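January 6, 2021
Bench log, adhesives — Skindau contact cement, peel series 6

Carried over from September: the Dilia primer lot opened then is nearly gone, so this series uses the last of it. Remaining tin is marked and on the lower shelf.

Cut strips of the Bezerra webbing, 300 mm long, edges heat sealed. Wiped with isopropyl, left under the hood, primed one face only. Cement applied with the notched spreader, second coat once the first had lost its tack. Rolled by hand, both directions, then under the plates overnight.

Peel at 300 mm/min, T configuration. Highest reading 417 N/m, on strip 4. Failure was cohesive over most of the length, adhesive at the last stretch near the clamp. Strips 1 and 2 slipped in the lower jaw and are not counted. The jaw faces need new grit paper — the present ones are glazed.

Odair Medeiros thinks the open time is too short for the room we have in winter. He gets better wetting on the Grudilville samples by waiting until the film stops stringing. Will try his timing on the next set and keep everything else fixed.

Unprimed controls not run. Do these first next time, before the spreader is cleaned.

Also to do: reorder primer, zero the load cell with the upper jaw fitted, relabel the offcuts bin. 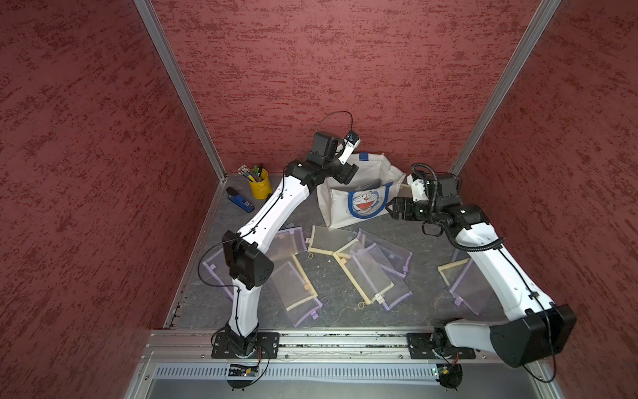
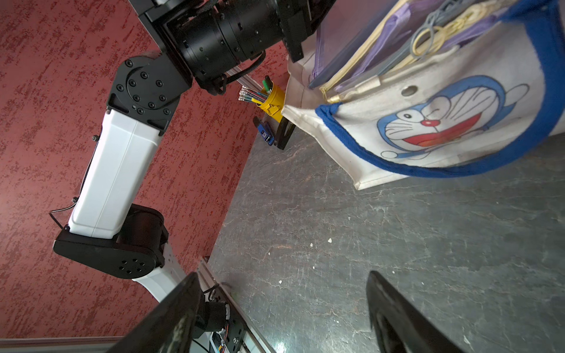

1 min read

Strips 3 to 5 bagged and kept in the drawer under the tester. Peel curves are in the shared folder under the series number. Strip 5 has a bubble near the free end — ignore the dip at the start of its curve.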